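The Pancake Stack at Brelby, and Why I Went In Hungry

24 February 2019

So I finally did it. I've been driving past the Backlund Diner in Brelby for years, and every single time I see that painted sign in the window: FINISH THE STACK, GET THE SHIRT. And every single time I say "one of these days." Well, this morning was the day!

For those of you who don't live out this way, the Stack is a breakfast challenge. You get a tower of buttermilk pancakes, a slab of ham, hash browns, and a bowl of warm peaches on the side. You have 40 minutes. If you clear the plate it's free and they hand you a T-shirt, and if you don't, you pay $50 and go home with a box. (The peaches count. I asked. Twice.)

I skipped dinner last night, which every eating challenge website tells you not to do, and they're right. By the time I'd driven over from Emarden I was so hungry I felt a little shaky, and I ordered a coffee and drank it way too fast while I waited. My waitress set the timer on the counter, wished me luck, and went off to deal with a table of kids.

The first ten minutes were wonderful. I want that on the record. The pancakes are crisp on the edges and a bit tangy, the way my grandmother made them, and the ham has a brown sugar crust I would happily drive back for on a normal day. I ate it first because I figured meat gets harder as it cools. Good call! I was feeling very smug.

Then came the syrup problem. I poured it over everything at the start, like I would at home, and the bottom pancakes drank it all up and turned into something closer to bread pudding. Heavy, sweet, endless bread pudding. By the halfway mark I had taken my sweater off and excused myself to go splash some water on my face. 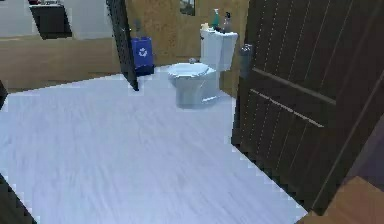 Pump bottles on the tank lid, blue recycling bin by the wall.

Back at the table I switched to hash browns for the salt, and that bought me a good stretch. A man in the next booth told me he'd tried it in July and quit with 3 pancakes left, and he was still mad about it. He kept looking over. I think he wanted me to lose, and I can't say I blame him.

I got down to the last pancake and the peaches. You'd think fruit would be a relief, right? It was not. It was hot sugar on top of cold sugar. The timer went off while I had a spoon in my hand and almost 55 percent of the bowl still in front of me, by my very generous estimate.

So no shirt. I paid my money, left a decent tip, and took my sad little box out to the car, where I sat with the seat back for a good long while before I trusted myself to drive.

Would I go again? For the ham, absolutely. Get it with two eggs and one pancake like a sensible person. For the Stack, I'd keep the syrup on the side, eat a real dinner the night before, and start on those peaches while I still liked them.

A reader asked last time if I'm ever going to try the chili dog thing over at Pleno. I've looked at the menu and I'm thinking about it, but please give me a few weeks. I had toast for supper tonight and couldn't finish it.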